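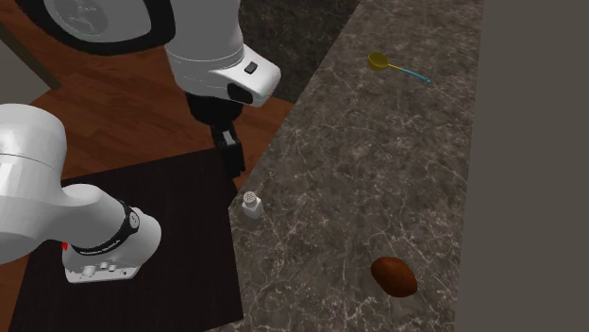
**To:** Members' list, Skernura Housing Co-operative
**From:** Montserrat Cantero, Secretary
**Date:** December 6, 2019
**Subject:** Re: Kitchen renewal, stage two: benchtops and access

Dear members,

I write further to the message circulated by Gerrit Shabalala, which is reproduced in part for those who joined the list after it was sent.

> The Board has accepted the tender from Porgate for stage two of the kitchen renewal. Units on the north side will be done first. Members are asked to nominate a benchtop colour on the form supplied. Where no form is received, the unit will be fitted with the standard pale laminate.
>
> Would the Secretary please confirm the arrangements for access, and whether members who have already paid for their own improvements will be compensated?

On the matter of access, the tenancy rules require written notice to each household before any contractor enters. Notices for the first 13 units will be delivered by hand. A member who cannot be at home on the day allotted may leave a key at the office in a sealed envelope marked with the unit number, and must sign the key register when doing so. Pets are to be kept in a closed room or taken off the premises.

Cupboards below the benchtop must be emptied the evening before. The contractor will disconnect the sink and cooktop and will reconnect both on completion. The co-operative has set aside 400 dollars per unit for plumbing found to be non-compliant. Anything over that sum is to be referred to the Board before the work proceeds.

On compensation, the Board's position is unchanged from the general meeting. Improvements made with prior written consent will be assessed at their depreciated value. Improvements made without consent will not be assessed, although members may remove and keep fittings at their own expense, provided the wall behind is made good.

Members choosing the grey stone-look finish should note that it carries a surcharge of 17 dollars a month for the first year. The colour forms did not make this clear, and corrected forms are available at the office.
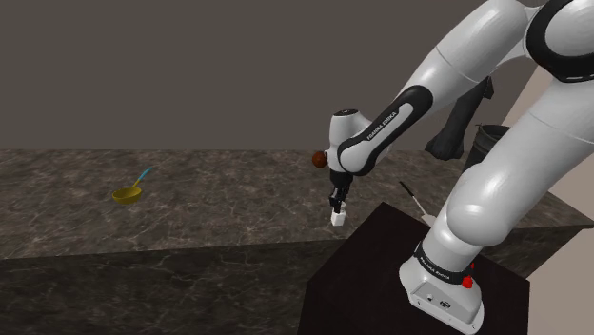 Saturnino Bravo has written to ask that the surcharge be withdrawn altogether, on the ground that members who returned the first form did so without knowing of it. He further asks whether a choice already made may be changed without penalty.

The second request is granted. Any member may lodge a corrected form, and the later form will stand. The first will be placed on the agenda of the next Board meeting, as the Secretary has no authority to vary a charge.

Enquiries about individual units should be directed to Ebenezer Dogbe at the office, and should not be sent to this list.

Yours faithfully,

Montserrat Cantero
Secretary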